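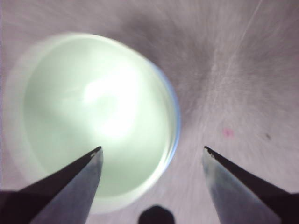 *Round container, pale green inside*

## About Saltato

Saltato is a small company in Dollelstead. We cook lunch and bring it to offices, workshops and two schools in the town. We started with one kitchen and one van, and the van is still the same.

The company was founded by I-hsuan Yau and Terence Bloxham. They met when both were working in the canteen of the Govindasamy printing works. When the canteen was closed, many people from the works asked where they should eat now. I-hsuan began to cook for them in a rented kitchen on Didov Street, and Terence drove the food over before noon. In the first year we delivered 3676 lunches. I-hsuan wrote each one in a school notebook, which we keep on the shelf in the office.

Today we have regular customers at 64 addresses. The menu changes every week and there are always 2 warm dishes, of which one is without meat. I-hsuan plans the menu and is responsible for the kitchen. Terence takes care of the routes, the bills and the telephone. If you call before 8:30 in the morning, you can still change your order for the same day.

We buy vegetables from growers near the town as long as the season allows it. In winter there is therefore a lot of cabbage, and we ask for your understanding. Our bean soup with dill has been on the menu since the beginning, and customers have complained each time we tried to take it off.

For meetings and family celebrations we can cook for up to 100 guests. Please write to us at least two weeks before, and tell us about allergies in the same message. In August the kitchen is closed for cleaning and for our own holidays.

You are welcome to visit us on Didov Street. The best time is after 2:30 p.m., when the van is back and there is coffee.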